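November 15, 2018
By Baoshan Peng
3 min read

Table top, continued

Spent most of the morning on the big white table, which I had promised myself I wouldn't do until the Szulc order was out of the way. But every time I go to set anything down on it I end up squinting at the lines and wondering which ones I'm meant to believe, so today was the day.

For anyone reading this who wasn't here in July: the top got its first set of lines then, drawn in a hurry on a hot afternoon, and they were fine for what we wanted. The big rectangles were for the Irnlow layout, 400 by 200, measured off the long side. Then came Postine with their fiddly little parts and we needed something finer, so small squares went in as well. I did most of those and I can tell you my wrist remembers it.

The trouble is that lines pick up company. Sleeves, mugs, bits of tape, someone leaning over with a biro in their top pocket (me, twice). I went at the marks with a soft rubber first, then a barely damp cloth, and stopped as soon as I saw the pencil going faint along with the dirt. The grid matters more to me than the smudges do, so a fair few of them are staying put.
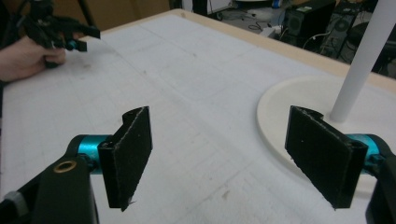 Why not rule the lot again in blue and have done with it, came the question from the other side of the room, and then a longer speech on how pencil is a daft thing to put on any surface people rest their elbows on. Fair enough! I did think about it. My worry is that ink is for ever on this stuff, and if Istitz change their minds about spacing again (they will) we'd be stuck with two sets of blue lines and a headache. Compromise reached over tea: pencil for anything that might move, blue for anything we've used for a month without arguing. I've written that on the inside of the cupboard door as well.

Checked the lines against the steel rule while I was at it. Row 11 is out by a whisker at the far end, and I'm fairly sure that one was drawn after lunch. Not worth redoing on its own, but don't measure from it. Measure from the long side, always the long side.

The wooden strip round the edge I've left alone apart from a wipe. I like having it. Before we had it I lost no end of washers over the far side and spent half my life on my knees looking for them, and a bit of pale wood is a cheap cure for that. I'd quite like to rub it down and give it a coat of something, only then the whole room will smell for two days and I'll hear about it.

Tried the white stand again with its round base flat on the foam board. It's a nice plain thing and I'd happily keep it on the table for good, if we can agree on a place. Mine would be up towards the far edge, so you can get both arms across the middle without knocking the pole.
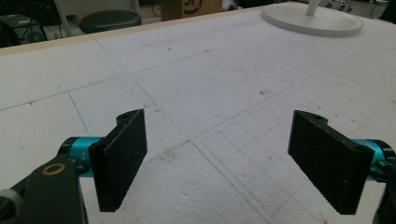 Still to do

Draw round the stand's base, lightly, once we've settled where it lives. Pencil please.

Go over the small squares where they've worn. I'd start with the ones nearest the corner, they get the most elbow.

Find out what the reddish mark is. It might be marker, might be somebody's lunch. I had a go at it on a scrap and only made the scrap pink.

Ask Szulc if they've any offcuts of the same board, in case we ever give up on this one and start afresh.

Buy rubbers. The good white ones, we're down to the one shaped like a strawberry.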